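Fri 24 October
By Refilwe Swanepoel

Mum kept the alphabet blocks in an old biscuit tin, and I hadn't opened it since March. I tipped a few onto the table after tea, meaning to spell Maxence something rude for when he got home to Culham.

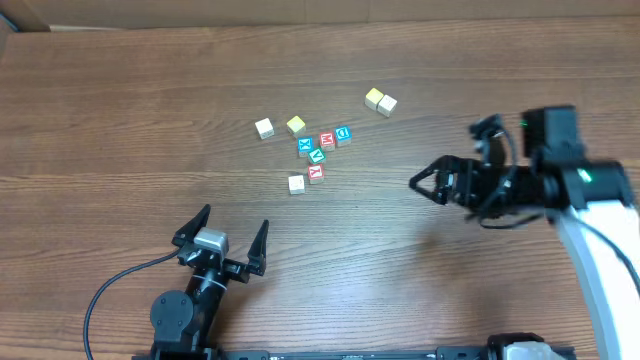 2 min read

X, M, D, V, Y. Not one vowel! My favourite colour was always the red of the Y, so I started there and got precisely nowhere.

"Is it Welsh?" Maxence asked, dropping his keys.

"It's your name," I said, "with the good bits taken out."

He slid the M and the X together and grinned, then put the kettle on.

11 comments | 656 shares

© Brodero Stories | Contact | Back to top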